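How I Make a Dummy Book for a Picture Book (With Nothing Fancy)

I get emails about this every time I mention my dummies, so let's go through it properly! A dummy is just a rough mock-up of your picture book, pages and all, and I think you should make one even if you only write the words and couldn't draw a cat to save your life.

What you need: eight sheets of plain printer paper, a stapler that reaches the middle of the page (or a needle and thread), a pencil, scissors, and a printout of your text.

Stack the sheets, fold them in half, and staple along the fold. You now have 32 pages, the standard length for most picture books. Number them in pencil, bottom corner. Your title page and copyright page go up front, and I usually start the story on page 5 - your publisher may want something different, so don't get attached.

Now cut up your printed text. Snip wherever you feel a page turn coming and lay the strips in the dummy without gluing anything. You will move them. My bear story, Miltus, is 655 words long and I shuffled those strips for most of December before the middle stopped sagging.

Once they're in, read the whole thing out loud and turn the pages as you go. If you reach the bottom of a spread and don't want to turn, something's off. My friend Sarita Shukla puts a tiny pencil dot wherever she gets bored, and I've stolen that completely. On my last book I had 6 dots before page 20. Ouch!

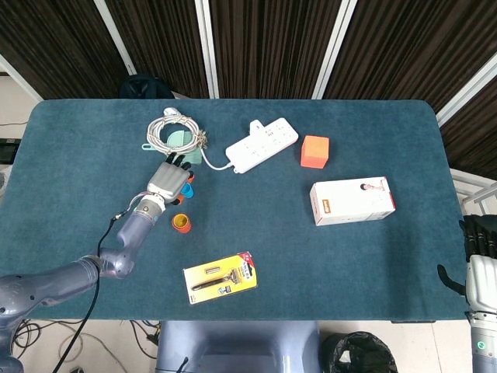 When the strips feel settled, tape them down with something that peels off. Then add scribbles - stick figures, arrows, a blob that says "bear." You're checking that every spread gives the illustrator something new to draw. Three spreads in a row of two characters chatting in a kitchen? Cut one, or send them outside.

Last bit, and please don't skip it. Go through your text and cross out anything the picture could say for you. "She put on her red boots" can nearly always go. When Eusebio Ospina illustrated Vanags for me, he came back with a whole storm I'd never written, and it only worked because I'd cut 37 words of weather to leave him the room.

Keep the old dummies, by the way. I write the version number on the cover and toss them all in a box, and I've gone back to version two more often than I'd like to admit. If you get stuck on the folding or the page numbers, leave a comment and I'll try to help.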